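Home | Notebook | Tools | Archive | Log in

December, build notes: Hosard trial, second pass

Picked up again at 9.40 after leaving the import running. It finished, which is more than the first attempt managed. 1,424 rows in the source sheet, 1,160 in the Hosard table. No error, no warning, green tick at the top of the screen. The import log says "Completed" and gives no row count at all, so unless you happen to know your own numbers you would walk off happy.

Went looking for the missing ones. Most were rows where the customer reference started with a zero. Hosard had guessed the column was a number, stripped the zeros, decided it was looking at duplicates of other references and merged them. You can change the column type to text, but only after the import, by which time the damage is done. Deleted the lot, made the table by hand with the right types, imported again. 1,424. Fine. That took up the morning, and the sales page says four minutes.

Note for anyone repeating this: set the types FIRST, and check the count yourself.

Beverley thinks I'm being unfair and that any tool would have tripped on our references. She may be right about the import. Junley asked me about leading zeros when I tried it in the autumn, though, and Junley costs less. What put us off Junley was the permissions, so I moved on to those next.

Permissions in Hosard: set per page, and apparently nowhere else. I hid the "rates" page from the depot role, logged in as a depot user, and it was gone from the menu. Good. Then I pasted the address of the page straight into the browser and got the whole thing, rates included. Tried it in a private window in case it was an old session. Same. 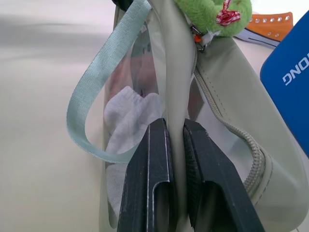
There is a second setting under Data > Rules which does lock the table itself, and with that on the pasted address gives a blank list. So it can be done. But it's off by default and the help page on roles never mentions it. I don't like a visual builder where the obvious switch only tidies the menu. Somebody will trust that switch.

Workflows, after lunch. Rebuilt our reorder check, the one that is 36 lines of script at present. In Hosard it came to 79 blocks. I was trying to be economical, too. There's no way to say "do this for each line unless", so every exception becomes its own branch, and the branches can't be folded up. It works, as far as I tested it (normal order, empty order, order with a cancelled line). I would not want to be the person who opens it in a year.

There is a custom code block, which I'd been saving as the way out. Limits I ran into:

- can't call one code block from another
- no access to the current user, so no role checks inside it
- errors come back as "Step failed" with no line number
- not included in the export

That last one matters most to me. I exported the app to see what we'd be left holding if we gave up on it. You get the tables as CSV and the pages as a big JSON file that only Hosard reads. The code block was simply absent. "Your app is yours" is on their front page in large letters.

To be fair to it: the page editor is quick, forms validate properly, and the date picker is the first one in any of these that hasn't got our day and month the wrong way round. Beverley Maihi had a usable stock form up before I'd finished swearing about the zeros. If we only wanted forms on top of a table I'd stop here and say yes.

We don't, so I haven't. Still to do:

- ask support whether Data > Rules covers the API as well (asked 3.15, ticket acknowledged, no answer)
- repeat the reorder check in Lonara, same test orders
- find out if Bhatt's connector still needs its own server
- price per user once depots are included, because the tier we're trialling won't cover them

Not recommending anything to anyone until the API question is answered in writing. Trial account left switched on, reorder workflow switched off so it doesn't email the suppliers.

Share this note (2) | Comments (5)

Recent notes
Junley trial: permissions, and why we stopped
Keeping the reorder script alive a bit longer
CSV imports: a list of grudges
Lonara first look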